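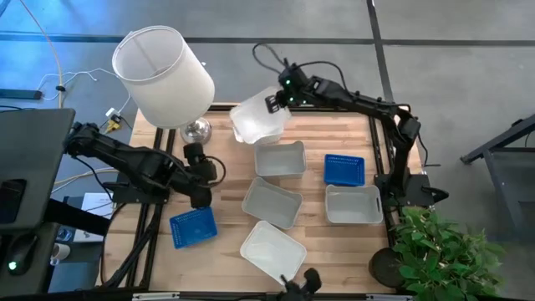
Who tells a robot what it mustn't do?

Robots are very good at doing what they are told. This sounds like a good thing until you think about it for a minute. Imagine a friend who did exactly what you told them, every time, and never once said "Are you sure?" You tell them to shut the door. They shut it. Your foot was in the way. They are very pleased with how well the door shut.

So people who work with robots have rules. There are rules for the people who build them, rules for the people who switch them on, and rules for anyone who happens to be walking past with a sandwich. Some are written down in thick documents called standards, and some are on a piece of paper stuck to the wall. Both kinds count.

What is a standard?

A standard is an agreement about how to do something properly. You use them all day without noticing. A plug fits a socket in your kitchen and also in your gran's kitchen because the people who make plugs and the people who make sockets agreed on the shape. It must have been a very long meeting.

Robots have standards too. They cover things like how a robot should stop, how hard it may push, and what its maker has to tell you before you turn it on. A lot of grown-ups in different countries had to agree on every sentence. If you have ever tried to get four people to agree on a pizza, you will have some idea of the work involved.

Know how far it can reach

A robot arm has a shoulder, an elbow and a wrist, more or less, and a gripper where you would keep your hand. It can reach up, down, sideways and sometimes backwards, which your arm can't do and shouldn't try.

All the places an arm can get to, added together, are called its reach. The first job in any robot room is to find out how big that is. Many workshops put tape on the floor to show it. At the Brusteck workshop in Loston the tape is yellow, and visitors are asked to stand on the dull side of it. The dull side is the one with no robot.

Look again at the table at the top of the page. One arm is fixed to the rail on the right and the other is on the left, and both of them stretch in over the same tabletop. Two arms sharing a table is a bit like two people sharing a bathroom mirror. They need a plan for who goes where, and the plan has to be made before anybody starts waving their elbows.

Bolt it down

A moving arm pushes back on whatever is holding it up. Try it yourself: stand on one leg and swing your arm as fast as you can. Now get up off the floor.

An arm should be fixed to something heavy or stiff, such as a metal frame. Someone should check the bolts, and then write down that they checked. Writing it down is the boring half of the rule and it is the half people skip. "I think I did it in July" is not a safety record.

The big red button

Nearly every robot has an emergency stop. It is usually big, usually red and usually shaped like a mushroom, so that you can hit it with your whole hand when your brain has gone blank. Pressing it should make the robot stop. It shouldn't make the robot ask if you would like to save your work.

There are good habits that go with it.

Everyone in the room should know where the button is, including the person who only came in to borrow a stapler.

Nothing gets put in front of it. A coat hung over an emergency stop is a coat hung over the only button that matters.

It gets tested often. At Brusteck they press it every morning, on purpose, before the kettle goes on.

Letting the button go must not start the robot moving again. Someone has to look around first and then start it properly.

Go slowly when people are close

In a big factory, robots often work behind a fence and can go as fast as they like. When a person is nearby, or is teaching the robot a new job, the speed comes right down.

The Brusteck house rule is that an arm may move no faster than 200 millimetres a second while anyone is inside the tape. That is slow. A 30 centimetre school ruler would take a second and a half to get past. You would have plenty of time to see it coming, move your hand, and feel rather superior.

Some arms can also feel a bump and stop by themselves. This is a very useful thing for an arm to be able to do, and a very silly thing to test with your head.

Start with things that can be dropped

Grippers drop things. They squeeze too hard, or not hard enough, or they close neatly on the air next to the thing and carry the air somewhere with great care.

For this reason a robot learning to pick things up should start with objects that don't mind. Plastic is good. In the picture the right-hand arm is holding a frosted plastic container a little way above the table, and there are shallow trays and blue plastic baskets for company. If you were choosing practice objects, those would be sensible. Your mum's best vase would not.

The Pritton rulebook, which is used by school robot clubs, asks for 100 practice lifts with a plastic object before a club may try anything breakable. Clubs grumble about this. Then they get to lift number six, and they grumble less.

Mind the cables

Robots have cables for power and cables for messages, and cables love the floor. In a robot room they should be kept out of the way of feet and out of the way of the arm. An arm that catches its own cable can unplug itself in the middle of a job, like somebody treading on their own shoelace during a speech.

Loose hair, scarves and dangly sleeves count as cables for this purpose. Tie them back or tuck them in.

Whose fault is it?

Suppose a robot knocks a cup over. Is the robot in trouble?

It is tempting to say yes, and a few people have told robots off quite loudly. But a robot doesn't choose to be careless. A person decided where the cup went, how fast the arm could go and what the arm was told to do. The rules are for people, and that is why they are written in words. The Chien, a four-legged robot that trots about the Brusteck car park, has never read a single one of them. Its handlers have to know the lot.

If something goes wrong, or nearly goes wrong, the rule is to tell someone and write down what happened. Nearly counts. A near miss is a free warning.

Words to know

Emergency stop: the button that stops the robot at once.

Gripper: the part of a robot that holds things, or means to.

Near miss: an accident that almost happened.

Reach: everywhere the arm can get to.

Standard: an agreement about how to do something properly.

Something to try

Ask a friend to be a robot arm. They sit on a chair, shut their eyes, and may only do exactly what you say. Put a plastic cup on the table and talk them through picking it up. Before you begin, agree on a stop word. Keep the cup empty.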